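Speaker notes: Caring for stage costume in a regional collection
Tinbridge Museum Service, August session

Good morning, and welcome. This talk covers the stage wardrobe held at our Wulness store, which came to the service as a single bequest. The catalogue now stands at 3,622 items, of which 13 are full outfits with a recorded performance history.

Pause for the first question on provenance. Keep the answer short.

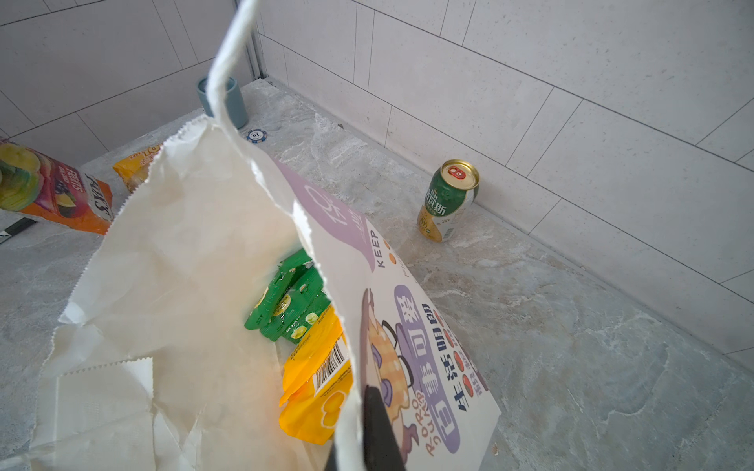
Slide 2. White paper carrier bag with printed cartoon character and the word KEEP.

Beaded garments are stored flat – never on hangers – and are turned once a year. Sequins made before the change of supplier are checked for sticking. Loan requests must allow 40 working days.

Refer members to the handout for the display of gloves and hats. Lighting levels are set out on its second page. Questions on insurance should be held until after the break at 11.15.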